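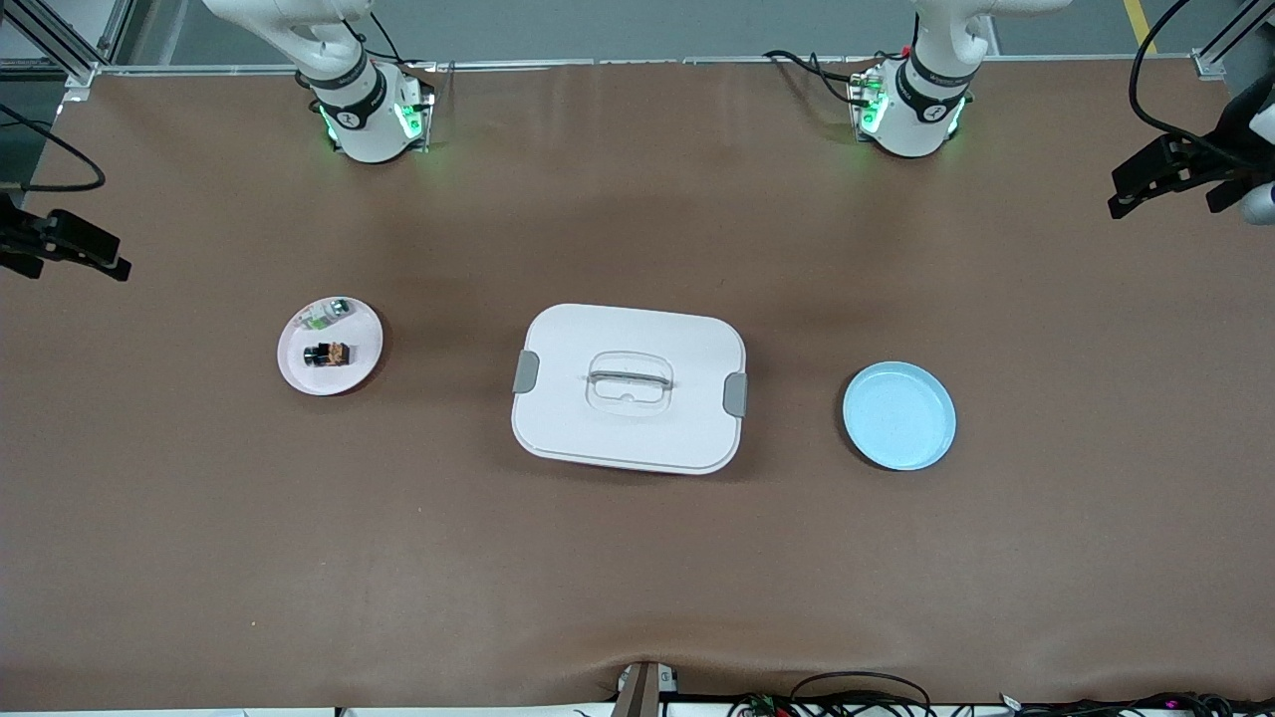

Home Classes Calendar FAQ Contact

Frequently Asked Questions: Lomville Bread Club
Posted 27 January 2020 by the Lomville Bread Club web team

We get a lot of mail about the club, and we love it! The same questions come up often enough that we put the answers on one page. If yours is missing, write to us and we'll add it.

Do I need to know how to bake before I join?

Not at all. Plenty of members had never touched yeast before their first meeting, and watching a first loaf come out of the oven is still our favorite part of the month. Bring an apron and a towel. We have bowls, scales and flour.

How often do you meet?

Every 2 weeks, from September until the end of June. We take the summer off because the kitchen gets unbearably warm with all the ovens going. Meetings run a little under three hours, and yes, you take your bread home with you.

How big are the groups?

We cap each meeting at 12 people. That gives everyone room to knead and a fair turn at the ovens. When a meeting fills up we start a waiting list, and people do cancel, so please put your name down anyway.

What does it cost?

Membership is $30 for the season. That covers flour, salt, yeast and oven time. Nuts, seeds, dried fruit and cheese are on you - bring whatever you're in the mood for, and bring extra if you like trading (people get very excited about trading).

Can I get some of the club's sourdough starter?

Yes, please take some! We keep two going. Lirkisov is the rye one, thick and sour and very hard to kill. Mangundap is fed on white flour and moves a lot faster, so it's the better choice if you want a mild loaf with big holes. Bring a clean jar with a loose lid.

My starter hasn't bubbled in days. Is it dead?

Probably not! A cold kitchen slows everything down, especially in January. Move the jar somewhere warmer, throw out all but a spoonful, and feed it equal weights of flour and water twice a day. Give it most of a week before you give up. Gray liquid on top is fine, just pour it off or stir it in. Pink or orange streaks or fuzzy mold mean it goes in the trash, jar contents and all.

Why do your recipes use grams?

A cup of flour can be a very different amount depending on how you scoop it. Once you start weighing you'll never want to wash another measuring cup. Any cheap kitchen scale will do.

What is the Mukden loaf everybody talks about?

It's our house recipe, a soft oat and honey bread that rises overnight in the fridge. It's also the one we'd tell you to try first. The dough is sticky and looks wrong for the first hour - keep folding and leave the extra flour in the bag. It makes wonderful toast.

Can I use whole wheat in a recipe written for white flour?

Swap a quarter of it the first time and add a splash more water. If you like the result, go up from there.

How many recipes are in the club binder?

The index is up to 149, and it grows every season. Members can copy any of them. If you have a family bread you'd like to share, write it out with weights and oven temperature and bring it along. We'd be thrilled to bake it!

Can my kids come?

Ages eight and up are welcome with an adult. Each child needs a spot of their own, so sign them up as well.

Recent posts
Rye for beginners
What to do with too much starter
Freezing dough and freezing bread
Spring meeting calendar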